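How to Take Part in the Hand-Held Gripper Demonstration

Visitors to the Walcombe open day may try the sorting exercise under the guidance of a staff member. Each turn lasts nine minutes. Please read these instructions before you join the line.
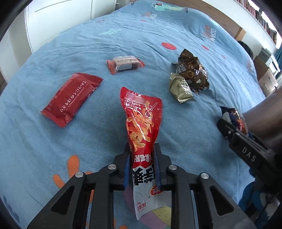
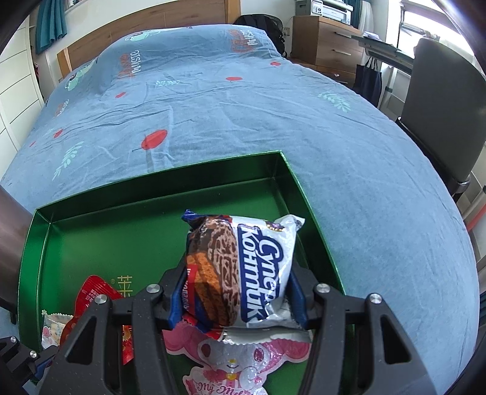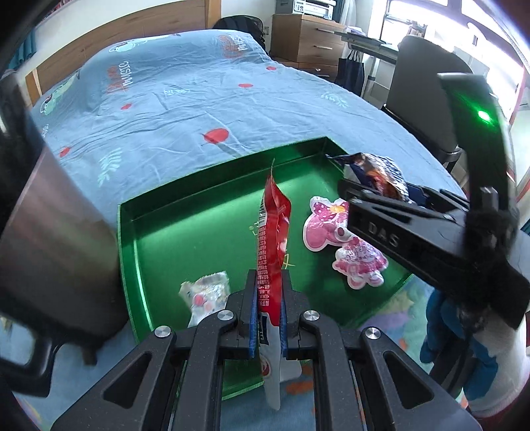 Before you begin

1. Sign in with Shahla Nazari at the Toder desk and collect a numbered card. Visitors under 14 must be accompanied by an adult.
2. Remove rings, bracelets and loose scarves.
3. Check that the fingers open and close freely. If they do not, return the gripper to the desk.

Picking up a packet

1. Hold the gripper level and bring it in slowly, with the fingers fully open.
2. Place the pads on either side of the packet, near the middle. Crimped ends slip easily and should be avoided.
3. Close the fingers until the packet no longer slides. Stop if the wrapper begins to crush.
4. Lift straight up, pause, and then move to the tray.
5. Lower the packet until it touches the tray before opening the fingers.

Soft foil bags need a wider hold than wrapped bars. When two people work side by side, agree on who will move first and keep the grippers apart.

If a packet falls

Leave it where it lies and finish the current movement. Packets that land on the floor should be picked up by hand after the turn and given to the staff member.

After your turn

Open the fingers, set the gripper down on its side and return your card. Written questions may be left for Sekar Tambunan, who will answer them at the afternoon talk in Room 27. Groups wishing to arrange a separate visit should contact Erlinda Villanueva at extension 2713.

Instructions last revised: 2019-07-31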